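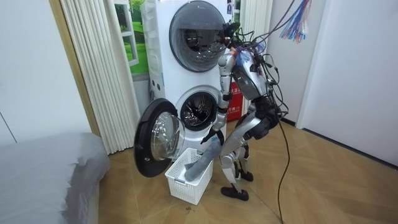

**Ticket 885 - Washer in the stacked tower stops before final spin**
Opened by: Hala Atallah
Assigned to: Ayman Mahrous
Status: closed, grudgingly

**9 August 2020, Hala**
Washer quits with 16 minutes left on the display and sits there blinking. Door stays locked until I pull the plug. Towels come out heavy enough to use as anchors. The dryer on top is fine and has been insufferable about it.

**Ayman**
Thanks. Before I come over:

- What is in the load?
- Does it drain?
- Has anyone opened the filter flap at the bottom, ever?

**Hala**
1. Towels. Also one bath mat, which I'm mentioning now so it doesn't come up later.
2. It drains. There's a gurgle and then a long silence.
3. There's a filter flap?

**Ayman**
There's a filter flap. Put a shallow tray under it, open the little hose first, then unscrew the cap slowly. Slowly is the important word.

**Hala**
Read the last sentence after unscrewing the cap. The wood floor has been mopped. Contents of filter: two hair ties, a button, a coin, and a gray felt substance I'm choosing to believe was once a sock.

Ran an empty rinse and spin. Finished normally. Ran the towels again, with the mat. Stopped at 16 minutes.

**Ayman**
Try it without the mat.

**Hala**
Without the mat it finishes. I'd like it noted that the mat's label says machine washable.

**Ayman**
Noted. It says nothing about whose machine. A mat soaks up water and goes to one side of the drum, the washer tries to even things out, fails, and gives up on the spin. Wash it with two or three towels at most, or take it to the big machines at Rizk.

**Shadi Nimri**
Jumping in from upstairs. Ours did the same and the feet needed leveling. Is yours rocking?

**Hala**
A bit, at the front left corner. I had been blaming the building.

**Ayman**
Visited. Front left foot was a full turn short, so I wound it down and tightened the lock nut. Checked the bracket between washer and dryer while I was there - snug. Wiped the door seal, which had a second button in it. Test load of towels ran to the end and the door unlocked by itself.

**Hala**
Confirmed, two loads since. The basket can be lifted with one arm again. Mat has gone to Rizk. Please close, and if anybody is missing buttons, they're in a jar on the windowsill.

**Ayman**
Closing. Filter again in November. Tray first.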